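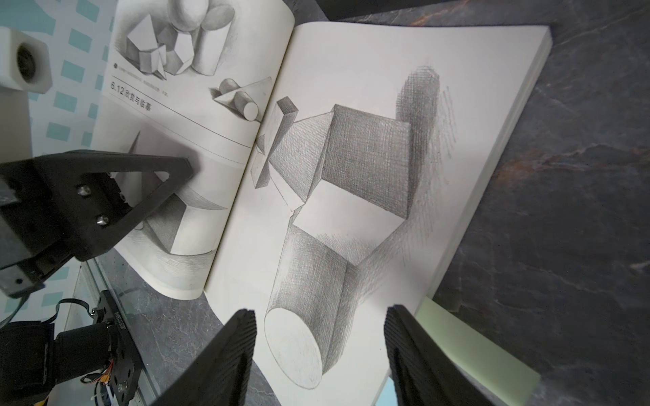
第4章 タックリングスレッドの組み立てと設置

この章では、二人用タックリングスレッド「Serkmont」の組み立て方、グラウンドへの置き方、練習前の点検について説明します。ブロッキング用のパッドを追加する場合は、先にこの章の作業を全部終えてから、第5章に進んでください。

4.1 作業の前に

組み立ては必ず大人二人以上で行ってください。本体フレームの重さは119 kgあります。選手だけで持ち上げることは禁止です。

場所は平らで、かたい地面を選びます。芝の上でも組み立てができますが、小さいワッシャーを落とすと見つけることが大変です。シートを敷くことをおすすめします。

用意する工具
17 mmのスパナ 二本
トルクレンチ(60 N·mまで測れるもの)
ゴムハンマー
巻き尺
作業用の手袋

注意:電動のインパクトレンチは使わないでください。ボルトのねじ山がつぶれた場合、保証の対象になりません。

4.2 フレームの組み立て

1. 左右のスキー(地面をすべる長い部品)を、先が上に曲がっているほうを前にして平行に置きます。

2. 二本のスキーの間にクロスバーを渡します。クロスバーには「F」と「R」の刻印があります。Fが前、Rが後ろです。反対に付けても穴の位置が合ってしまうので、刻印をよく確認してください。

3. ボルトM10をワッシャーと一緒に入れて、手で軽くしめます。この段階では、まだ工具でしめません。

4. フレームの対角線を二つの方向で測ります。二つの長さの差が12 mm以内であれば正常です。差が大きいときは、ゴムハンマーで角を軽くたたいて直します。

5. トルクレンチで、すべてのボルトを40 N·mでしめます。一か所を最後までしめてから次に行くのではなく、対角の順番で少しずつしめてください。

備考:旧型の「Serkmont」をお持ちのお客様は、クロスバーに刻印がありません。旧型では、穴が長円形になっているほうが前です。

4.3 アームとパッドの取り付け

1. スプリングアームをフレームのソケットに差しこみます。奥まで入ると、ロックピンが「カチッ」と鳴ります。

2. ロックピンの先に安全クリップを付けます。クリップがないままで使用すると、当たったときにアームが抜ける危険があります。

3. パッドをアームの前面に当て、上のベルト、下のベルトの順番で通します。ベルトの余った部分は、必ずパッドの裏のループに入れてください。外に出ていると、選手の指やフェイスマスクに引っかかります。

4. パッドの高さを調節します。パッドの中心が、使う選手の胸より少し下に来る高さが基準です。年齢の低いチームでは一番下の穴から始めてください。

5. パッドを両手で強く押して、ぐらぐらしないことを確かめます。

警告:スプリングアームの根元には、指をはさむすき間があります。調節の間、もう一人の方はアームにさわらないでください。

4.4 グラウンドへの設置

スレッドは押す方向に十分な長さのある場所に置きます。前方にゴールポスト、ベンチ、フェンスがないことを確認してください。サイドラインに向かって押す練習は、できるだけ避けてください。ライン際には他の選手やスタッフが立っていることが多いです。

天然芝の場合
乾いた芝ではすべりが悪く、雨のあとはよくすべります。同じ選手でも押せる距離が変わりますから、記録を比べるときは地面の状態も書いておくと便利です。同じ場所で続けて使うと芝がいたみますので、練習ごとに列をずらしてください。

人工芝の場合
スキーの裏に、付属の樹脂プレートを必ず付けてください。金属のままで使用すると、人工芝の繊維を切ることがあります。施設によってはスレッドの使用に許可が必要です。

体育館の床、アスファルト、コンクリートの上では使用できません。

4.5 最初の使用

新しいスプリングは少しかたく感じます。最初の練習では、次の順番で慣らしてください。

1. コーチが一人で、歩く速さでパッドを押します。音とゆれを確認します。

2. 選手が一人ずつ、助走なしの構えから当たります。頭を下げず、顔を上げて、肩と手でパッドに入るように指導してください。

3. 問題がなければ、二人同時の練習に進みます。合図を出す人は、スレッドの前ではなく、横に立ちます。

4. 練習が終わったら、すべてのボルトを40 N·mでもう一度しめます。新品のときは塗装がなじんで、ボルトが少しゆるむのが普通です。

警告:ヘルメットの頂点からパッドに当たる動作は、首に重大なけがをする原因になります。このような当たり方を見たときは、すぐに練習を止めてください。

警告:コーチや選手がスレッドの上に乗って重さを加える場合は、別売りの「Ridgeway」ステップを使ってください。クロスバーの上に直接立ってはいけません。乗ることができるのは大人一人だけです。

4.6 練習前の点検

毎回、使う前に次のことを見てください。

安全クリップが全部付いているか
パッドの表面に破れがないか、中のスポンジが出ていないか
ベルトの縫い目がほつれていないか
溶接したところにひびがないか
スキーの先に石や土がつまっていないか

一つでも異常があるときは使用を中止し、「使用禁止」の札を付けてください。札は説明書の袋に入っています。

4.7 シーズンオフの保管

1月など、長く使わない時期はパッドを外して、屋内に置いてください。ぬれたまま袋に入れるとカビが出ます。表面は中性洗剤をうすめた水でふき、日かげで乾かします。フレームは屋外でも保管できますが、カバーをかけて、スキーの下に木の板を入れると、さびが出にくくなります。

スプリングに油をさす必要はありません。油に砂がつくと、かえって早くいたみます。

部品の注文は、販売元のEdineまでお願いします。ご注文のときは、後ろのクロスバーの裏にある製造番号をお知らせください。

改訂 15/11/2021
4.2の対角線の測り方と、4.4の人工芝の説明を書き直しました。

次の章:第5章 ブロッキングパッドの追加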